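**Long-sleeve tees that fit in a small drawer without creasing the print?**

Posted by Senga Mackay

I'm sorting my daughter's shirts this weekend and the long-sleeve ones are driving me up the wall. Short sleeves, fine, I can do those half asleep. But as soon as there are full sleeves I end up with a lumpy little parcel that's fatter on one side, and by the time she wants to wear it there's a hard line right through the front. She has one small drawer for tops (it's a Fustano dresser, very cute, very shallow) and I need six of these in there. I've been working on a big table with some blue tape on it.
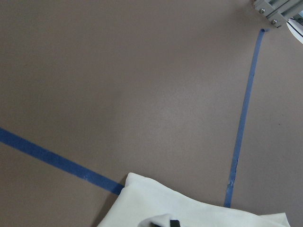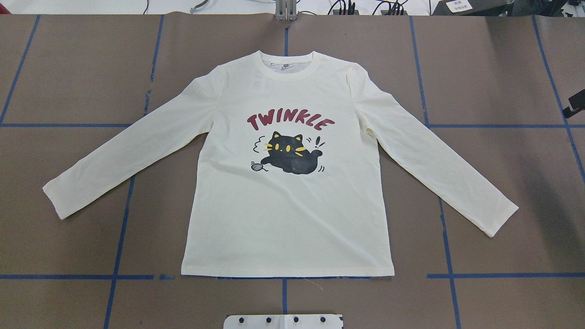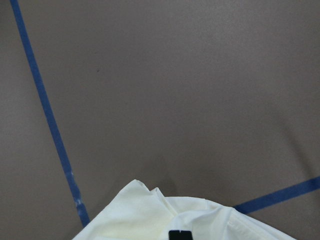
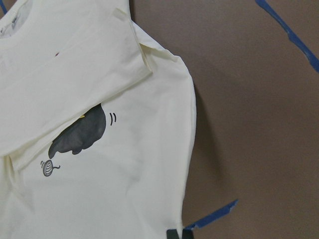

My trouble is mostly the second sleeve. The first one goes over nicely and I feel like a genius, then the other lands on top of it and I've got a thick ridge across the middle. With the TWINKLE shirt the sleeve comes down right over the cat, so I worry I'm pressing a line into the print every time. Do you all fold face down? Or do I give up and hang them?

**Emília Sokol**

Face down, always! Lay it on its front, bring one side in about a third of the way, then turn that sleeve back so it runs straight down toward the hem and doesn't cross the body. Do the same on the other side. The sleeves end up side by side, so there's no ridge. Then fold the bottom up, and once more if you want it to stand on edge in the drawer. And smooth the armpits out first, creases there spread to everything else.

**Irfan Cheema**

just roll them

**Vojtěch Beneš**

I roll mine too, but a shallow drawer won't love it, the rolls catch when you close it. I'd go with Emília's way. Also snip that loose thread at the hem before somebody pulls it, my son undid half a pajama top like that.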